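Grande feuille, petit projet

Ça y est, je me suis lancée dans la carte de Tramuddale ! Ceux qui passent ici depuis un moment savent que je traîne cette idée depuis l'hiver : dessiner à la main une île entière, avec ses sentiers, ses criques, ses villages aux noms impossibles, et m'en servir ensuite pour écrire les histoires qui vont avec.

Le déclic est venu d'un atelier de cartographie imaginaire animé par Uriel Xolalpa, en septembre. Deux heures passées à regarder quelqu'un tracer des rivières, et je suis rentrée surexcitée (j'ai même raté mon arrêt de bus). Son conseil principal : commencer par le relief, toujours. L'eau descend, les gens s'installent près de l'eau, les routes relient les gens. Dit comme ça c'est tout bête, mais mes premières cartes avaient des fleuves qui grimpaient les montagnes...

J'ai donc sorti le grand format. Fini les carnets où l'on coince une capitale dans la pliure !
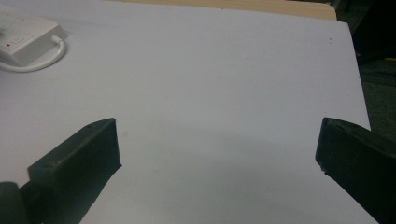
Beaucoup de blanc, et la multiprise dans le coin.
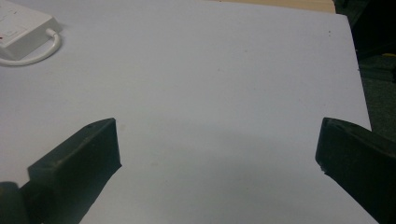 Pour l'instant j'ai trois certitudes. Le point culminant s'appelle le Buneo et monte à 2 939 mètres — j'ai hésité à arrondir à 3 000, mais un sommet qui rate le chiffre rond de si peu, je trouve ça adorable, on imagine déjà les habitants vexés. Le port principal, Ledesma, est au sud, à l'abri du vent. Et il y a un village perché, Cleltari, 30 maisons et une seule route, coupée tout l'hiver. C'est là que commencera la première histoire.

Le reste, je le découvre en gribouillant. Hier soir j'ai ajouté dans mon carnet un lac dont je n'avais aucune idée cinq minutes plus tôt, et il a fallu déplacer toute une forêt ! J'adore ce moment où le dessin décide à ma place.

Prochaine étape : les courbes de niveau, au crayon très léger, puis l'encre. Si vous avez une marque de gomme qui ne peluche pas, je prends toutes les adresses en commentaire. Et des noms de criques aussi, il m'en manque plein.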